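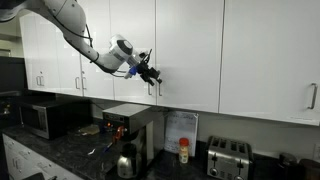

Upper cabinets, Bromau Kitchen. Plain gloss white doors, metal handles near the lower edge, small round locks above.

Home | Residences | Kitchens | Gallery | Bookings | Contact

Bromau Kitchen, Fu Wing
Gallery and notes on the fittings

The Bromau Kitchen is the larger of the shared kitchens in Fu Wing at Callmont College. It serves the residents of the upper floors and may be booked by student societies outside meal hours. The cabinetry was supplied and fitted by Ferura during the winter works, and the room was returned to use in August. The notes were prepared by Tsung-han Mak, Residences Facilities Manager.

Upper cabinets: doors
The doors are flat and have a gloss finish. The previous doors had a raised moulding that collected grease and flour and was difficult to clean in the corners. Residents are asked to wipe the doors with a soft damp cloth and a little dishwashing liquid, then dry them. Scouring pads, cream cleansers and the green side of a sponge leave fine scratches in gloss surfaces and must not be used.

Upper cabinets: handles
Handles are placed low on the doors so that they can be reached by most residents without a step. Please open a cabinet by its handle and close it with a flat hand. Tea towels, shopping bags and aprons should be hung on the hooks beside the pantry. A loose handle should be reported the same day, as the fixing screw is easily tightened early and much harder to repair once the hole has worn.

Upper cabinets: locks
Keys are issued at the residence office at the start of each semester against a signature. Each key opens one compartment only. A lost key is charged at $50, which covers a replacement barrel and two new keys. Residents who share a compartment are jointly responsible for it. Staff hold a master key and will open a compartment only with the resident present, or after written notice where spoiled food or a leak is suspected.

Upper cabinets: what to store
The upper cabinets are intended for dry goods, cups, bowls and light containers. The limit for each shelf is 8 kilograms, evenly spread. Cast iron pans, rice in bulk, pressure cookers and full bottles of oil belong in the lower cupboards. Shelves may be moved up or down on their pegs, provided that all the pegs are refitted before anything is placed on them. Spare pegs are available from the office.

Lower cupboards
The lower cupboards are 900 millimetres high to the benchtop and hold the shared cookware. Stockpots and baking trays are kept nearest the oven, mixing bowls and colanders nearest the sink. Labels on the inside of the doors list what belongs in each cupboard. The lower cupboards are not locked and should not be used for personal food.

Drawers
Cutlery is kept in the top drawer beside the sink and cooking utensils in the drawer underneath. Knives are stored on the rack in the third drawer with the blades facing the back. Societies bringing their own knives are asked to take them away at the end of the booking. The deep bottom drawer holds storage containers, nested by size, with the lids filed upright along one side.

Benchtops
The benchtops are sealed and will tolerate ordinary cooking, but hot pots should always be placed on a trivet or on the cooktop. Chopping boards are colour coded in the usual way: red for raw meat, blue for raw fish, green for fruit and vegetables, white for bread and dairy. Boards are washed, dried and returned to the upright rack. Turmeric, beetroot and curry paste will stain the sealant if left overnight.

Sinks and draining area
Two sinks are provided. The left sink is for washing up and the right sink is for rinsing produce and filling pots. Strainers must stay in place. Oil and fat should be cooled, poured into the lidded tin under the bench and never emptied into either sink. The draining rack is cleared each night at 10 pm, and items left on it are moved to the crate by the door. Unclaimed items remain in the crate until the end of the month and are then donated.

Cooktop, oven and rangehood
The rangehood should be switched on before the cooktop and left running for several minutes after cooking has finished. Its filters are removed and washed by cleaning staff every fortnight. Oven spills should be wiped up once the oven has cooled, particularly sugar and cheese, as both set hard and will smoke for the next person. Foil must not be used to line the floor of the oven.

Refrigerators
Each resident has a labelled shelf or half shelf. Food must carry a name, a room number and the date on which it was opened or cooked. Door racks are shared and are reserved for milk, condiments and butter. Refrigerators are emptied and cleaned in the week before each semester break, and notice is placed on the doors well beforehand.

Pantry and hooks
The tall pantry holds brooms, the mop bucket, spare bin liners and paper towel. Food is not permitted in it. Aprons and oven mitts hang on the hooks beside the pantry and are laundered weekly. A mitt that is wet or has worn through should be placed in the laundry tub and a fresh one taken from the office.

Bins and recycling
General waste, mixed recycling and food scraps are separated. The food scraps caddy is lined with compostable bags and goes out each morning with the garden collection. Cardboard should be flattened and carried to the cage at the rear of Fu Wing. Broken glass and crockery must be wrapped in newspaper before it goes into general waste.

Room bookings
Societies may reserve the kitchen between 1.30 pm and 4.30 pm. A refundable deposit of $100 is held against cleaning and is returned once the room has been checked. The organiser should arrive early enough to note any existing damage on the sheet inside the door. Residents keep access to their own compartments and refrigerator shelves during a booking, and organisers are asked to leave a clear path along the cabinets for them.

Cleaning schedule
Cleaning staff attend to floors, sinks, splashbacks and the outside faces of cabinets each weekday morning. The insides of personal compartments are the responsibility of the residents concerned and should be emptied and wiped at least once each semester. A handheld vacuum is available from the office for crumbs and spilled grain. Any sign of moths or weevils should be reported at once so that neighbouring compartments can be checked.

Faults and adjustments
Doors in a new kitchen commonly need a small adjustment as the hinges settle. If a door rubs against its neighbour, sits unevenly or will not close flush, please write the compartment number in the fault book and leave the hinge screws alone. Ferura returns at the end of each semester to make adjustments under the fitting agreement. Urgent matters, including a jammed lock or a shelf that has dropped, should be taken directly to the residence office.

Enquiries about the fittings may be addressed to Tsung-han Mak, Residences Facilities, Callmont College.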